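Prallow Interfaith Fasting and Meals Project
Progress report to the Welusine Fund
February 6, 2021

1. Purpose of the grant
The Fund awarded the project 3000 pounds towards shared evening meals during Ramadan and a printed guide to fasting customs for schools and workplaces in Prallow. The present report covers work completed since the grant was confirmed in August.

2. Preparation for Ramadan
The hall at Rernotine has been reserved for the whole month. Should gatherings remain restricted, meals will be packed at the hall and delivered to households before sunset. To date, 70 households have registered, and the form remains open. Dates, lentils and rice have been ordered. Spending stands at 1693 pounds, mostly on food containers and the hall deposit. 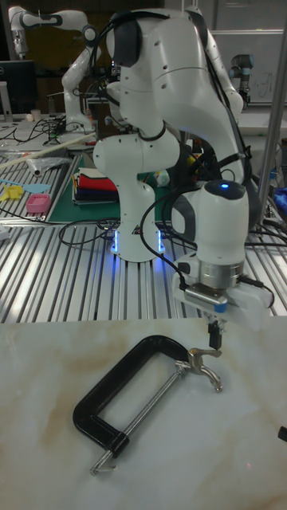 White robotic arm on its table mount, with blue light at the base.

3. Printed guide
The text of the guide is complete in English and Latvian. It explains the daily fast, the evening prayer and the customs of Eid, and gives advice on timetables for pupils and staff who are fasting. Priedītis Print has quoted for 100 copies. An Arabic version has been delayed, and we ask the Fund to accept its delivery with the final report.

4. Matters for decision
We request permission to move the unspent travel allowance to the delivery of meals. No increase in the total grant is sought.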